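3.2 Where glasses are kept at home

Most work on lost and damaged eyeglasses has looked at breakage outside the home. Our interviews point to the house itself. Of the 400 adults who returned the first survey, 174 agreed to a home visit in August, when one of two interviewers (Kollár or Okoth) asked them to name every spot where they had put their glasses down during the past day. Visits took place in Illholm and in the smaller town of Skinlow. Each visit lasted 90 minutes, including the time needed to fill in the household form.

People named bedside tables, bathroom shelves, kitchen counters and the tops of their own heads. Those who owned a case rarely said they used it indoors. Several kept it in a coat or bag, so that it was out of reach when they took their glasses off to cook, wash or sleep. One man in Skinlow had not opened his case since the day he bought it. Others used the case for something else, such as coins or hearing aid batteries.
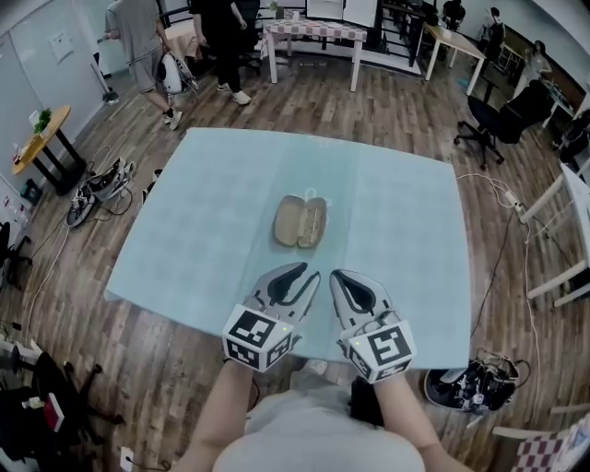 Figure 2. Open eyeglasses case with a tan interior, on a light blue cloth.

Age made less difference than we had expected. Reading glasses, on the other hand, were treated very differently from glasses worn all day. People who wore reading glasses often owned more than one pair and left them in fixed places, and they described losing a pair as a small annoyance. All-day wearers described it as a serious problem, mainly when they lived alone and could not see well enough to search.

The visits produced 2398 separate mentions of a resting place. These were coded by Hubáček using the room list given in Section 2, with a second reading by Beneš. Mentions that could not be tied to a room ("wherever I was sitting") were kept as a separate group and are left out of Table 4. Stairs and hallways were coded together, as few of the homes in Skinlow had a hallway on the upper floor.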